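Chapter 7
Wood and Moisture

After reading this chapter you should be able to:
explain the difference between free water and bound water
calculate moisture content from two weights
predict in which direction a board will move as it dries
recognize the main grain patterns on a finished surface

Key terms: bound water, fiber saturation point, moisture content, radial, tangential, earlywood, latewood

7.1 Water in the living tree

A growing tree holds a large amount of water. Part of it sits in the hollow centers of the cells and is called free water. The rest is held inside the cell walls and is called bound water. When a log is sawn, the free water leaves first. The wood gets lighter, but its size hardly changes. Shrinkage begins once the free water is gone and the cell walls start to dry. This stage is called the fiber saturation point.

7.2 Measuring moisture content

Moisture content is the weight of the water in a sample divided by the weight of the same sample after oven drying. Suppose Leonie Wieser cuts a sample from a fresh plank at the Kollach sawmill and finds that it weighs 806 grams. After drying in the oven it weighs 513 grams. The water weighed 293 grams, and 293 divided by 513 gives a moisture content of 57 percent. The result can be higher than 100 percent, as it often is in the sapwood of fresh softwoods. Exercise 3 uses a second sample, with a wet weight of 1073 grams.

7.3 Direction of movement

Wood does not shrink equally in all directions. Movement along the length of a board is so small that builders usually ignore it. Movement across the growth rings (radial) is larger, and movement along the curve of the rings (tangential) is larger still, often twice the radial figure.

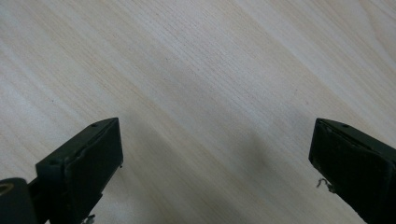

Grain direction is the first thing to check before predicting how a piece will move. The lines on a surface are the cut edges of growth layers, and their spacing and shape depend on how the saw or knife met the log. Fine lines set close together and running the same way, as on the pale surface shown with this section, are easy to follow by eye. Near the upper right corner the lines begin to curve. Curved lines often appear where a cut passes through the growth layers at a low angle. In solid boards, such areas tend to move more across their width than areas cut square to the rings.

Section 7.4 applies these rules to door panels and tabletops.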